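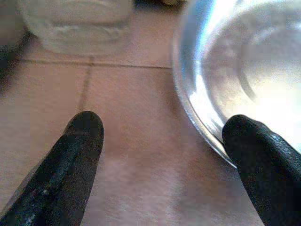
Duro Opens Its Holiday Letting Desk at Sircombe Bay

SIRCOMBE BAY, August. I've been wanting to write this one for months, so forgive me if I run on a little! As of Friday, Duro is open for business at Sircombe Bay, and we're now handling vacation rentals for owners all along the waterfront and a few streets back from it.

My name is Devendra Vashisht and I run the new desk. Some of you will know me from Ciobanu Court, where I managed the building and the rentals for longer than I planned to (I went for one summer and stayed until my kids were in high school). I've met a lot of owners over the years who love their apartment but dread the phone calls that come with it, and those are the people I'd like to hear from.

We're starting with 35 apartments on our books. Of those, 29 are at Toltar Terraces, the complex on the corner across from the boat ramp, and the rest are single units whose owners came over with me. Most are two-bedroom places with a balcony and a parking spot. Guests who already have a stay booked at Toltar don't need to do a thing. Your dates and your rate stay the same, and your confirmation will come again with our name on it.

For owners, the short version goes like this. We take bookings, meet guests, arrange cleaning and linens, and send you a statement every month that you can read without an accountant. Repairs under $200 we take care of and show on the statement. Anything above that, I call you first. You can block out weeks for your own family whenever you like, and I only ask that you tell me before the school break calendar fills up.

The office is on the ground floor at Toltar, next to the mailboxes. Check-in starts at 2 p.m., and if you get here early we'll hold your bags while you go find lunch. Late arrivals can pick up keys from the lockbox by the side door, just call ahead so we can set your code.

We're having an open house on Friday evening, with coffee and something sweet, and two of the apartments will be unlocked for anyone who'd like to look around. Owners, neighbors, people who are only thinking about buying, come on in!

Media and owner inquiries: Devendra Vashisht, Duro, Toltar Terraces office, Sircombe Bay.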